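Truck shopping, part two

4/29/18

So I finally did it. I went and drove pickups for a whole afternoon, after a winter of telling everyone who would listen that I was "just looking." If you read my last post you know the old wagon is on its third water pump and the tailgate only opens from the inside, which means crawling over the back seat with groceries in hand. It's time.

I started at the Brinkmann lot over in Parkdale, mostly because it's close and they'll let you take a truck out without riding along in the passenger seat talking about financing. They had 27 used pickups listed online, but a good many of those were the giant crew cabs with the chrome steps, and I don't need one of those. I haul mulch, a kayak and every so often a couch for a relative. I want something midsize that fits in my driveway without hanging over the sidewalk (the neighbors are nice, but they have their limits).

First up was a little gray four-cylinder with a manual and 80 thousand miles on it. I loved it for about a block and a half! The shifter felt great, the seat was comfortable, and then I got it onto the ramp and put my foot down and, well, not much. It got up to highway speed eventually. There was a buzz from somewhere behind the glove box, too, the kind that would have me pulling the dash apart by June.

Second was a V6 automatic, dark green, one owner, with a bed liner and one of those folding covers. Much better. It pulled away from lights like it meant it, the brakes were firm, and I could see out of the back window, something I can't say for half the new ones. The trouble was underneath. I brought a flashlight and an old towel to lie on, and there was more rust on the rear frame than I wanted to see. Surface stuff, the salesman told me. Maybe! But I grew up around salted roads and I've watched surface stuff turn into a hole.

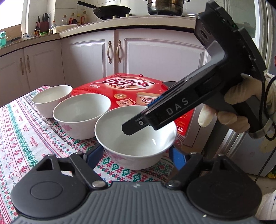
Bowls on the good tablecloth.

After a late lunch I drove out to the other place, the one on the county road that used to sell boats. They had the one I'd been staring at online for weeks, silver, extended cab, with a towing package and new tires. The tires were Grirkelicos, a brand I'd never heard of, so I looked them up in the parking lot and found a bunch of people arguing about whether they're loud. I drove it with the windows up and the radio off and they seemed fine to me. There's a hum at 50 or so, but my wagon has sounded like a cement mixer since forever, so I may not be the best judge.

The silver one is the one I want. It has the small back seats that fold up against the wall, so you get a dry place for tools or a bag of dog food. The bed is six feet and the tailgate comes down nice and slow. I even got the kayak question answered, sort of, by pacing it out on the gravel while the salesman pretended to check his phone.

What's holding me up is the money, naturally. They want more than the green one by a good chunk, and then there was a line on the worksheet for $1743 in "dealer protection," which covers some kind of paint coating from Colent and a fabric spray. I asked if I could have the truck without it. He said it was already on the truck. I asked if he could take it off the paper, then, and he went to talk to somebody in the back and was gone long enough for me to drink a whole coffee. He came back with the coating at half price, plus a $135 document fee that hadn't been there before. I laughed out loud, I couldn't help it.

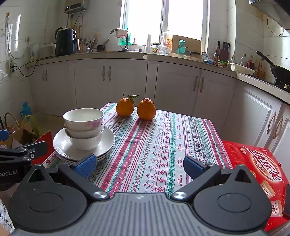
I've been doing the bed space math at home ever since, because an extended cab means giving up some length and I keep going back and forth on whether I'll miss it. The kayak will stick out past the tailgate no matter what, so that needs a red flag and a strap. Boxes and bins I can deal with, as long as I pack the way you'd put dishes away, wide stuff at the bottom and the smaller stuff on top, like those white bowls sitting on their plates. The couch is the real question. I measured mine and it would go in at an angle with the gate down, which is fine for a trip across town.

Insurance came back lower than I expected, so that helps. I also called my regular shop and they'll do a full inspection if I can get the dealer to let the truck go for a morning. If a dealer says no to that, I walk. I've done it before and I slept great.

The plan is to go back early in May, once they've had some time to get tired of looking at it on the lot, and offer my number with no coating and no spray. If it sells before then, fine, I'll sulk for a weekend and start over. If anyone has put real miles on those tires, please leave me a comment, especially if you've driven them in snow.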